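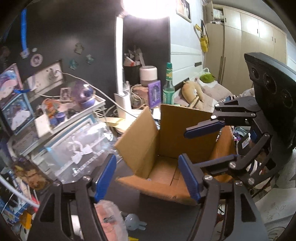
About Puridura

Puridura is a two-room workshop in Hevimville that designs and builds hand-held two-finger grippers. We were set up by Veronika Haslinger and Manouchehr Mousavi after a winter of building linkages at a kitchen table. The tools are carried by a person, one in each hand, and record how the fingers move during ordinary household jobs. The recordings are used to train robot arms.

What we build

The current model is the Agbeko. Both fingers are driven through pinned linkages and end in a blue pad. The housing is black, and the side plates have triangular cutouts to save weight. Pads are replaceable. A complete unit has 166 parts, counting fasteners, and goes together with 2 hex keys and a pin punch.

We revise the Agbeko when something wears out or binds. The last revision, in April, moved the lower pivot inward by 3 mm and stopped the fingers from racking under side load. The drawings for the previous version are still available to anyone who has one and needs spare plates.

Where we test

Fit and assembly are checked in the workshop. Everything else is done at home, on desks that are already in use. A clear bench gives clean numbers but says little about reach, and most of the faults we have fixed were found next to a lamp, a cable or a stack of boxes. Packing work is the standard exercise: small wrapped items, an open carton with flaps that move, and two tools that have to share the space above it.

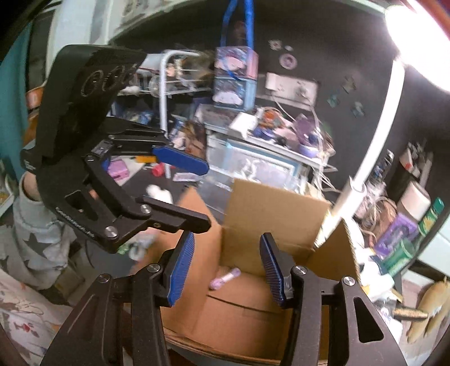
Two grippers over an open carton, with a small lavender bundle inside.

Who we are

Veronika Haslinger - linkages and plate drawings.
Manouchehr Mousavi - electronics, firmware, calibration.
Shafiq Sheikh - pads, molds and wear testing.
Doaa Gaber - home sessions and recording checks.
Rigoberto Alvarado - assembly, repairs and shipping.

Working with us

We sell finished pairs and part kits. Kits require a drill press or access to one - the shared shop at Genwood has a suitable machine and accepts day bookings. Repairs are done in the order received. Include the revision letter with any question about parts.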